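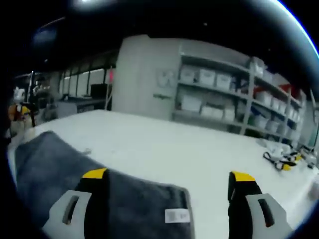
What does the Fondova set voucher cover?
Two courses and a hot drink from the set menu, for one person, at any Fondova branch that opens in the evening. Alcohol, side dishes and the service charge are extra.

Fondova Two-Course Dining Voucher
Item 286
Sold by Londik Gifts & Dining
Page written by Malachy Daly

I've been asked to write up dining vouchers for this shop and I'll say at the start that I don't much like them. Most are a way of getting you through the door on a quiet evening and then selling you the things that weren't on the voucher. The Fondova one is better than most. That is faint praise, and I mean it to be.

What you get
A printed card in a paper sleeve, or the same thing by email. Each has a code on the back which the restaurant types in when you ask for the bill. The card is no use without the code, so don't scratch the panel off until you're sat at the table.

The menu
There are 11 dishes on the set menu: four starters, five mains and two puddings. You choose two courses, so if you want pudding you give up the starter. The leek tart and the braised beef are the ones I'd order again. The "chef's seasonal fish" was the same piece of hake in spring as it was in September, and I'd like to know which season that was.

Puddings are a baked custard and a chocolate pot. The custard is good, properly set, with a hard sugar top that cracks when you hit it. The chocolate pot is small. The web page calls it "indulgent", a word I have learnt to read as "comes in a ramekin".

The hot drink is filter coffee or tea. Anything with frothed milk carries a supplement, and staff don't always mention it before they bring it.

When you can use it
Sunday to Thursday, from 5pm, last orders at 9. Not on a Friday, which is when most people given one of these will want to go. Saturdays are out as well. The voucher lasts nine months from purchase -- from purchase, mind, so a card bought early and kept in a drawer for a birthday has been running down the whole time.

Where you can use it
Fondova's advert says "all outlets". The small print takes three of them away: the Potgieter Street branch, the one inside the Flullmont shopping centre, and the station kiosk, which never did a set menu in the first place. If Flullmont is your nearest, this is the wrong present for you. 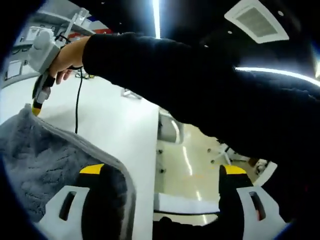 Can I use two vouchers on one bill?
You can use up to three, as long as each one is for a different diner. They can't be put together to pay for one larger meal, and any dish left unordered is lost, with no change given.

Booking
Book ahead and say you have a voucher. The online form has a box for it, though I ticked it and was still asked at the door whether I'd "be wanting the full menu this evening". Tables for voucher holders are held for fifteen minutes. I was given one beside the kitchen door on both visits. It may be chance.

Is it worth the money?
That depends on what you'd have ordered anyway. If you like a main, one other course and a coffee, and you drink tap water, you come out ahead. Add a glass of wine and a portion of potatoes and the saving is nearly gone -- the potatoes are priced as if they know this. A couple sharing a bottle would do just as well to go on a weekday lunchtime, when the same tart is on at a lower price with no voucher at all.

As a gift it does the job. It looks decent, it fits in a card, and whoever gets it will have a fair meal. I'd tell them about the Friday rule when you hand it over.

Special diets
Two of the mains are meat-free and one of those is vegan. Neither pudding is vegan, so a vegan diner is really buying a starter and a main. Gluten-free bread is available on request. Ask the branch about nuts, as the kitchens vary.

Delivery and returns
Email vouchers go out the same day if ordered before 3pm. Printed cards go by second-class post. Unused vouchers can be returned to Londik within the first month for a refund, provided the panel hasn't been scratched. After that you can swap one for another restaurant on our list, if it's the same price or lower. We don't refund the difference, and yes, I have raised this.

Lost cards
Keep the order email. We can cancel a lost card and send a new one if the code hasn't been used. The new card keeps the old end date.

Also in this range
Londik Afternoon Tea for Two
Fondova Weekday Lunch Card
Londik Choose-Your-Own Dining Card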